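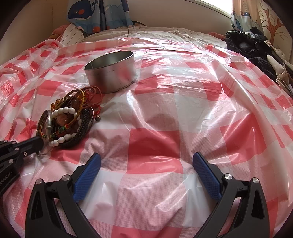

Gripper pair inspection, Stindance set, 2022-04-06
Checked by me (Wafula Lukumay), second look by Sun-ja Noh
Close counter at start: 3,687

I do the whole sheet on both hand-held grippers before a jewellery sort, left one first so I don't lose my place. It's a dull quarter of an hour and I quite like it.

1. Pivot pins and screw caps
OK on both. One cap on the left-hand unit took a tiny nip with the driver, so I've put a paint dot on it. If the dot has moved next time, please take the screw out and look at the thread before you tighten it again.

2. Grip pads
OK, with a comment. The ridges are still crisp, but one pad on the right-hand unit is lifting a hair at its lower corner. I pressed it back and it held. Agustina, could you bring the new adhesive strips over from Rakari? The old roll has gone yellow and I don't trust it.

3. Finger alignment
OK. I closed them slowly on a strip of paper and pulled. Same drag top and bottom, lovely!

4. Linkages and outer arms
OK, no cracks. Do run a fingernail round the cut-outs though – fluff gets in there and you feel it as a sticky patch halfway through the close.

5. Pinch points
OK. Sleeves up, rings off, lanyards tucked in. I say it every time and then catch my own cuff (twice in February, thank you Nahuel for keeping score).

6. Thin cord test
OK on the second go. Pinch a braided cord, hold it still, let go. The first try crept a bit, so I wiped the pads with a barely damp cloth, let them dry and did it again.

7. Loose beads
Check the work surface and the joints afterwards. A stray bead in a linkage will jam it, and forcing it can bend a pin. Open the fingers fully and tip it out.

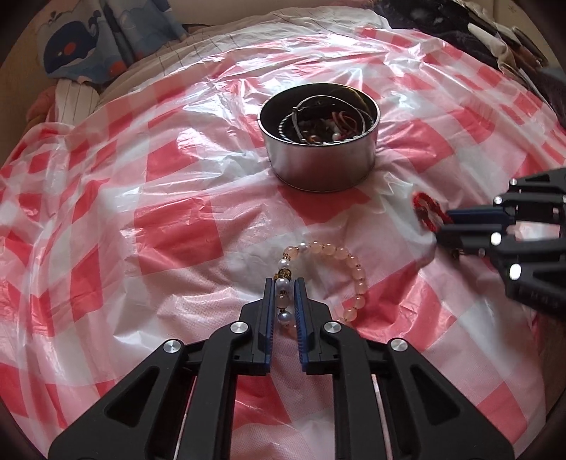
When should the grip pads be replaced?

Swap them at every 3,000 closes, or sooner if the ridges have gone flat or a corner keeps lifting. Change both pads on a gripper together and write the counter reading on this sheet. The pads on now went on at 3,000, so they've plenty left in them.

8. Storage
Fingers open, no weight on the tips, nothing stacked on top. Josefina has the key to the case.

Result: both passed. Still to do: pad corner, right-hand unit, once the strips arrive.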